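Pavley water line clears a big hurdle, and I have the sore feet to prove it

PAVLEY – Well, they did it. After a meeting that started at 6:30 and let out close to eleven, the Pavley town council voted to sign on with Iradance, the company that wants to run a new water line from the Womlow reservoir down to our side of the ridge. I stood at the back for most of it (every chair was gone by the time I'd found parking), so forgive me if some of my notes are hard to read even for me.

The short version for anybody who has to get the kids to bed: the pipe would be 32 miles long, it would cost $200 million if the current numbers hold, and construction could start as early as next July. Pavley isn't paying for all of it. The town's share works out to $30 million spread over the life of a bond, and Womlow and the farm districts in between pick up a good chunk of what's left. Iradance puts in the rest and gets it back by charging for every gallon that comes through.

That last part is what kept us there so late. People wanted to know what happens to their bills, and I can't blame them, I was wondering the same thing! The company's presenters had a slide for it. A typical household would see its bill creep up once the bond is sold and then again once water is flowing, but they wouldn't commit to a dollar figure for the second bump. They said it depends on how many customers are hooked up by then. A woman two rows in front of me asked the question three different ways and got the same answer each time, and she finally sat down to some pretty loud clapping.

I should back up a little. If you moved here in the last few years, you may not know that Pavley still gets nearly all its water from the wells out past the fairgrounds. They've been good wells. But two of them had to be pumped at half speed last summer, and the town's own water department has been saying for a while that we're drawing them down faster than they fill. You may remember the lawn-watering rules, and the car wash that closed for most of August. Womlow, meanwhile, has a reservoir it built for a paper mill that shut down long ago, and it has been shopping that water around ever since.

Iradance is newer to all of this. The company got the option on the Womlow water two years ago and has been looking for towns to sell to. Its engineering partner is an outfit called Pace, which will handle the design and the pump stations. There would be three of those, and the biggest one sits right below the ridge, where the water has to be pushed uphill before it can roll down the other side to us. The folks who live on the ridge road are not thrilled. They brought up noise and they brought up trucks, and one man brought a jar of his own well water and set it on the table in front of the council. I never did catch what the point of the jar was, but it stayed there all night.

The farm folks had a different worry. The route crosses a lot of private ground, and Iradance is asking for a strip 100 feet wide while the digging is going on. After that it shrinks down and you can plant over it again – hay and beans, yes, trees, no. A few landowners told the council they'd already signed. Others said they'd gotten one letter and one phone call and hadn't heard a thing since. The company promised to sit down with every single landowner before the survey crews go out, and the council wrote that promise into the agreement, so at least it's on paper.

The vote was five to two. Both of the no votes said they aren't against the pipeline, they just wanted another sixty days to go over the contract. I'll admit I was leaning their way by the end of the night (I'd also missed supper, so take that for what it's worth). The agreement does have a way out. If the state permit hasn't come through in eighteen months, Pavley can walk away and owes only its part of the survey costs.

So what's next? Womlow's council has to take its own vote, which looks like a sure thing. The state permit application goes in after that, and then there's a public comment period where you can write in and say whatever you please. The bond has to go to Pavley voters too, and it needs a simple majority. I've asked for the ballot wording and I'll post it as soon as I get it.

You can read the whole agreement at the town clerk's counter or at the library. It's a thick one, and the maps are in the back. The route map is the one worth looking at first, especially if you live anywhere near the ridge road or the old rail bed. The clerk's office is open at 8 in the morning and closes for lunch.

A few of you have emailed me to ask whether the fairgrounds wells get shut off when the new line opens. They don't. The plan is to keep them as a backup and let them rest, and the water department would still test them every month. I've got a request in for the last few years of well levels, and I'll run those numbers in a follow-up.
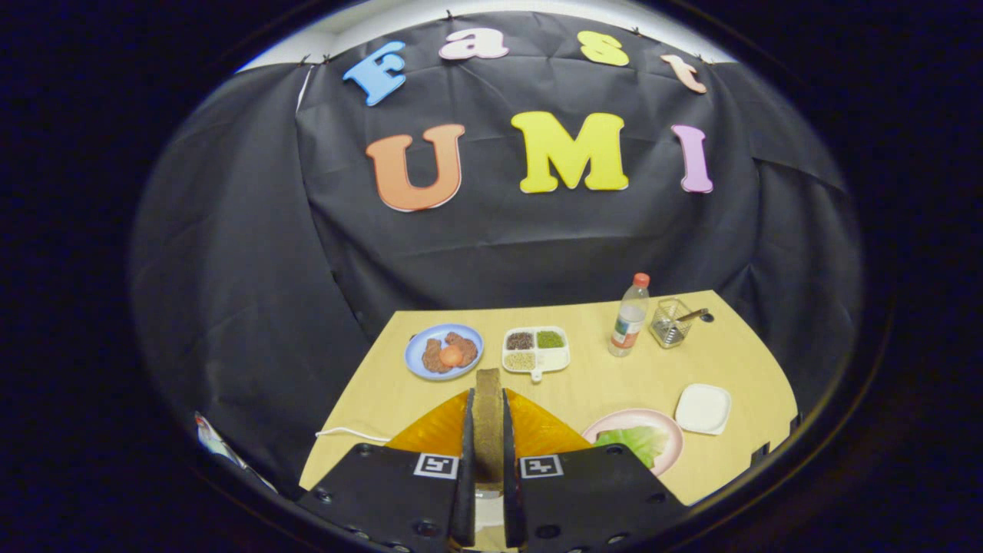
Bright foam letters on a black backdrop, with "Fast" across the upper row.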